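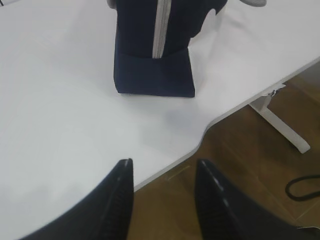 Neck and forearm complaints in desk workers, session 4. Last session dealt with the history. Now we look at the work surface, which clients tend to leave out when they describe their day. Ask what the edge is like where the forearms rest. A white top with a thin raised rim, curving in toward the middle, puts pressure on the forearm in a different place than a straight square edge does, and a client who leans on it for hours may point to soreness on the little finger side. Write down the height of the surface, the shape of the edge and which arm rests on it.

Taking the measurements

Have the client sit the way they normally sit, before you say anything about posture. Measure floor to elbow with the upper arm hanging, then floor to desk surface. If the desk is much higher than the elbow, expect the shoulders to lift. Note it on the Mallmont sheet under "surface." Clients who work at a kitchen table often have a chair that can't be adjusted. In that case a firm cushion and a footrest are the first things to try.

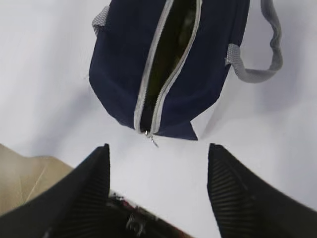 Repeat both measurements with the client typing. People settle lower after a few minutes, and the second set of numbers is the one to use. Bushra Mohmand will go over the Niazi case, where the first and second readings led to different advice.

Range of motion check

Test rotation to both sides, side bending, and chin to chest. Go slowly and stop at the first report of pain. Record the side and the client's own word for it (tight, sharp, pulling). Numbness in the hand, weakness of grip, or pain that wakes the client at night should be referred out the same day. Do not begin hands-on work with those clients. 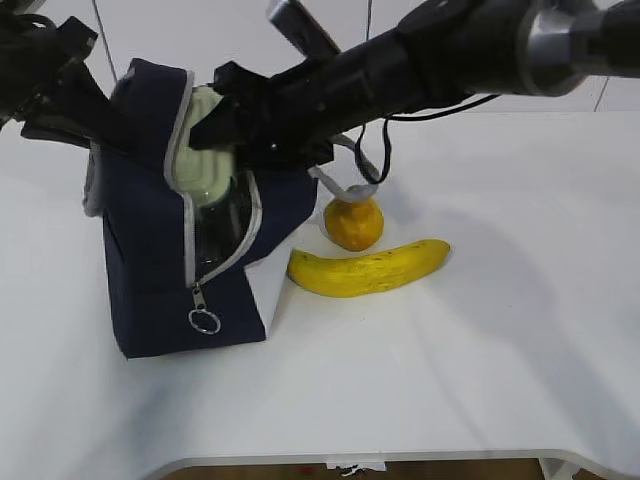 Home program

Give no more than 4 exercises at the first visit. Clients handed a long list usually do none of it.

Chin tuck, seated, 9 repetitions
Shoulder blade squeeze, 12 repetitions
Forearm stretch, palm up and palm down
Stand and walk to another room once an hour

For next session

Read the Jumance packet through page 32. Bring one completed Mallmont sheet for a classmate, with both sets of measurements filled in.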